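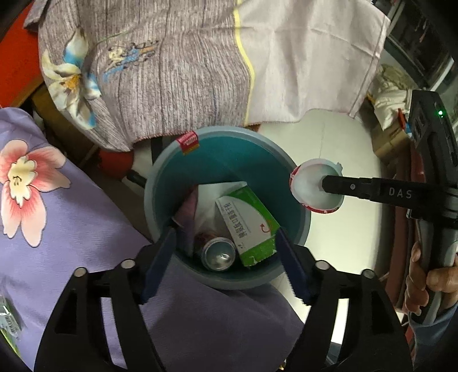 Session 4: The Small Bin and What Goes Into It

Household Routines, evening course
Notes by Natalia Tovar, revised August 11, 2019

Welcome back, everybody, and thank you for the lively discussion last time about kitchen drawers (I am still getting messages about the rubber band question, and I do promise we will return to it). Tonight we leave the drawers behind and come to the humble wastebasket, which I have been looking forward to more than a grown woman probably should.

Please keep these pages with your handouts from Session 3. The reading is pages 14 to 24 of the course packet, and it goes a good deal faster if you have already done the walk through your own home that I asked for.

1. Why we start with a small bin

Most of us grew up with one big kitchen can and perhaps a basket in the bathroom, and we carried everything else across the house. Or we meant to carry it, and it sat on the desk until Saturday cleaning. When I surveyed my own students over several years, I collected 139 answer sheets, and the complaint that came up again and again was "the trash is too far away." People will happily walk to the mailbox in the rain, but they will not cross a hallway with a candy wrapper!

So a small open bucket near the place where you sit, work or unwrap things is worth its floor space. A plain round plastic one does very nicely, like the teal bucket at the top of these notes. It has a good thick rim, and the walls inside are smooth, a feature I would look for in any bin you mean to wash. Wicker is charming, I know, and I own two wicker ones myself, but please try getting dried yogurt out of wicker before you write to me about it.

2. Reading what is in the bin

Before you rearrange anything, look into each bin at home and write down what you find. The contents tell you what that corner of the room is used for, whatever you had planned for it.

Take our teal bucket again. There is a flat green and white carton with Chinese characters on it, a piece of white paper or packaging, a folded piece of packaging in dusky pink and purple, and a metal drink can. Nearly all of it is packaging, in other words. If I found that mixture beside my own chair, I would think about a second container for recycling right next to it, and I would stop buying liners for the first one.

For your own list, use four headings and don't fuss over the edges between them:

Paper and card
Metal
Plastic and film
Wet things (tea bags, fruit peel, tissues)

Wet things are the ones that decide how often a bin has to be emptied. A bucket of clean, dry packaging can wait several days. A bucket with one banana peel in it cannot, at least in my apartment, where the afternoon sun comes straight in.

3. Preparing things before they go in

Flatten cartons first. Open both end flaps, press the sides together, and slide the carton in upright against the wall of the bin. If a flap tears while you are doing it, never mind, the carton has finished its working life.

Rinse cans with a splash of water and leave them upside down on the drainboard for a while. I used to crush mine with great satisfaction, but some sorting centers prefer them whole, so please check the leaflet from your own town before you start stamping on things.

Paper cups are a nuisance, and we will give them some time in class. Many have a thin lining and are not accepted with ordinary paper. Empty the last of the drink into the sink, stack the cups if you have several, and follow your local rules.

4. Choosing a size

The packet mentions three bins that past students have brought in: the Saltel, the Nava and the Clestum. I have no favorite, and they will all be on the side table for you to handle. The Nava is the tall narrow one that fits beside a desk. The Clestum has a lid, and opinions in last October's group were strongly divided about the lid.

Do weigh your trash once, if you have a kitchen scale. My own desk bin came to 700 grams when it looked completely full, and I had been buying bags strong enough for garden soil.

5. Practice for next time

Choose one room, and only one. Put a small bin where you most often open things, and leave it there until we meet again. Write down what lands in it, using the four headings, and note when you emptied it and why (smell, fullness, guests coming – all are perfectly good reasons).

Bring your notes on paper if you can. We will compare them in pairs, and then I will hand out the Drirton floor plan, so that we can practice placing bins in a home where none of us has to live. Pencils are provided, but erasers are in short supply, so bring one along if you have it.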